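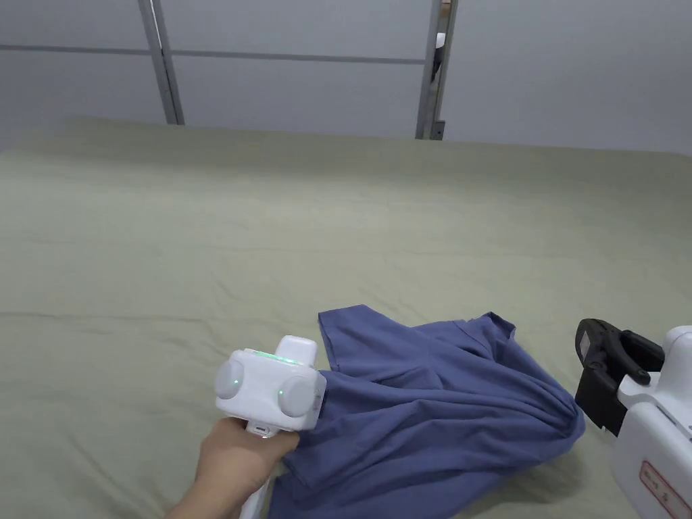

COMMUNITY

Brendville clothes swap to move into larger hall for July

Jun 4, 2024

The monthly clothes swap in Brendville will move to the old Kudo building on Valley Road from July, after the church room it has used for the past two years became too small for the number of people coming.

Organisers said 200 people attended the May swap, and that some had to queue outside for 30 minutes before there was space to go in. The new hall has room for twice as many rails and has a separate area for children's clothes and school uniform.

Entry will stay free. Visitors may bring up to 25 items each and take home the same number. Anyone who has nothing to bring can still take up to five items, as before.

"We had coats piled on the piano and people trying on shoes in the corridor," said Aoi Nagano, who started the swap with two neighbours. "It was friendly enough, but you couldn't get a pushchair through the door."

Clothes should be washed and dry, with buttons and zips in working order. T-shirts, jumpers and other knitted tops can be handed in folded at the front table, where they are sorted by size. Dresses, coats and suits should be brought on hangers if possible. The swap does not take underwear, swimwear, pillows or duvets.

Small repairs will be offered again at the July event. The mending table can deal with loose hems, missing buttons and small holes in knitwear while people look round. Larger jobs, such as replacing a zip in a coat, will be booked in and returned at the following swap.

The move has been paid for in part by a grant of £600 from Nilosico, the packaging firm on the Valley estate. The money will cover the first months of hall hire and a set of second-hand clothes rails. The rest of the hire cost will come from the tea bar and from a collection tin at the door.

Parents have asked for more school uniform to be put out before the end of term. Sweatshirts, grey trousers and plain polo shirts are most in demand, and can be left at Brendville library during opening hours from this week. Bags should be tied and marked with the age or size of the clothes inside. Uniform with a school badge is welcome, including older designs if the school still allows them.

Anything left over at the end of each swap is offered first to the hospice shop. Items too worn to be sold go to a textile recycler, which collects from the town once a month.

The last swap at the church room will be held this Saturday from 10am to 1pm. The July swap will keep the same hours. There is step-free access to the Kudo building from the car park at the rear, and the number 4 bus stops opposite the main entrance.

People who would like to help set up should come to the side door at 8.30am on the day. Spare hangers are also wanted and can be dropped off at the library with the uniform.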